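Workshop > Notebook > Ink and Paper > January

Sat 10 January

Walnut ink, batch 2!! I have been looking forward to this since the hulls went into the freezer, and the first brush-outs are drying on the line as I write.

Recipe as made: 200 g of dried black walnut hulls from the Trimasville bag, broken up by hand (gloves this time, my thumbs were brown for a week after batch one), covered with rainwater and left to soak overnight. Simmered on the small burner with the lid tipped, topped up twice, strained through an old pillowcase, then reduced until I had 300 ml. One rusty nail in the jar for half of it. The other half is plain.

The plain half is a warm, foxy brown, lovely in a thin wash. The iron half went nearly black within the hour -- a soft black with a bit of green at the edges where it pools. I could look at those pooled edges all day. On the Jernico cotton sheet it sits right up on the surface and keeps a crisp line. On the cheap Pollalon sketch pad it feathers like mad, though I kind of love that for tree shapes and wet weather.

Swatches with the ruling pen: both halves flow well, but the iron half needs a little gum arabic or it blobs at the start of every stroke. Tried it with 2 drops in a bottle cap and the blob went away. Must try 1 drop. I also want to see if a clove in the jar really does keep the mold off.

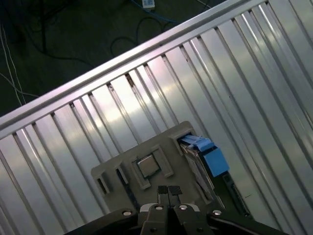
Ribbed metal tray, light along the ridges.

Grays next. I'd like a proper set of dilutions from this one ink, dark line to palest wash, because the batch one chart skipped from "coffee" to "dirty water" with nothing useful in between. Plan is to start with straight ink and halve it with rainwater each time, same brush, same sheet, label as I go. Label as I go!

Lightfastness: the batch one strip from the south window came down today after 87 days. Covered half against open half, the plain ink has faded a touch and gone redder. Much better than the beet (gone) and the red cabbage (beige, poor thing). The iron strip shows hardly any change that I can see.

To do: order gum, find more small jars with good lids, rinse the pillowcase before it sets like a board. Ye Mill has offcuts of their heavy rag paper in again and I want a bundle.

Comments

inkpot_sal: Did you ferment the hulls at all or just soak? Mine got much darker after a couple of weeks in a bucket, but the smell was something else.

workshop: Only the overnight soak. A bucket is going on the list, outdoors!

northbench: Clove works for me, one per jar. Wintergreen oil too if you can stand it.

paperweight: Please post the gray chart when it's dry.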